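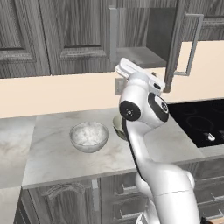 From: Siiri Lepik
To: sourdough-and-rye list
Date: 2018-05-15
Subject: Re: rye starter gone sluggish

Hi all,

Rasa, I read your message over breakfast and then burned my toast thinking about it, so you're getting a long answer.

Rasa Ramanauskas wrote:
> My rye starter used to double in four hours and now it takes all day.
> I haven't changed the flour (still the dark rye from Liepiņa) and
> I feed it every morning before work. It smells sharp, almost like
> nail polish remover. Kadri told me to throw it out and begin again
> but I've had this one since my daughter was in kindergarten and I'd
> really like to save it. Also, is anybody else's bread coming out
> gummy near the bottom crust? Mine was fine until April.

First of all, please don't throw it out! (Sorry, Kadri.) The nail polish smell means it's hungry. Mine did the same thing two springs ago and I was back to normal bread in under a week.

What I did was stop feeding it once a day and go to twice, morning and night, and I kept a lot less of the old stuff each time. I'd been lazy and was stirring a spoonful of flour into a big jar of old starter, which is like giving a cracker to a football team. Now I keep one heaping spoonful of the old, add 62 grams of rye and the same of water, stir it until there are no dry bits, and scrape down the sides. The 62 is not magic, by the way. It's what my coffee scoop holds and I got tired of weighing.

Keep it somewhere warmish too. You said you haven't changed anything, but did you turn the heating off when the weather got nicer? I did, and my kitchen is colder now than it was in February, which feels very unfair. I put the jar in the oven with only the light on and a note taped to the door. The note is there for a reason. Zeyu Fan will remember the story from the bake day, and I'm still not ready to laugh about it.

Now the gummy bottom. Mine does this when I slice too early, and I always slice too early. A full rye loaf really wants to sit overnight wrapped in a towel, and two nights is better. But if you're already waiting and it's still gummy, I'd look at the starter first. A slow, sour starter makes a sticky loaf no matter how long you bake it, so you may find both problems go away together. Baking it on a lower rack helped me a bit as well, and so did taking it out of the pan for the last ten minutes.

What temperature do you start at? I heat to 428 because my oven dial is in Celsius and 220 is where the mark is, so that's where I've always put it, and then I turn it down after 15 minutes. Ambros Rüegg swears by going hotter with a pan of water underneath. I tried it and got a beautiful crust and a kitchen like a swimming pool. He has a bigger oven, to be fair.

A couple of other things while I'm writing:

The group flour order from Stirkach is still open. We have 23 bags spoken for and they'll bring the delivery charge down if we get to 30. It's the medium rye and the whole wheat this time, no spelt. If you want some, write to Kadri and not to me – I lost two people's orders last time and I've been politely relieved of my duties.

Has anyone used the Zultton pans, the long narrow ones with a lid? I'm tempted, but the lid looks flimsy in the catalog and I don't want to spend the money and end up growing basil in it like the last one.

And does anyone still have the caraway bread recipe that went around a while back? The one with the scalded flour, where you leave it to cool in the pot. I had it printed out and it has vanished, along with the good scissors. I remember the beginning fine and nothing past the molasses.

Rasa, let me know how it smells on day three. If it's fruity and a bit like yogurt you're there. If it's pink or fuzzy, then okay, Kadri wins and I'll mail you some of mine, dried. It travels very well in an envelope.

Siiri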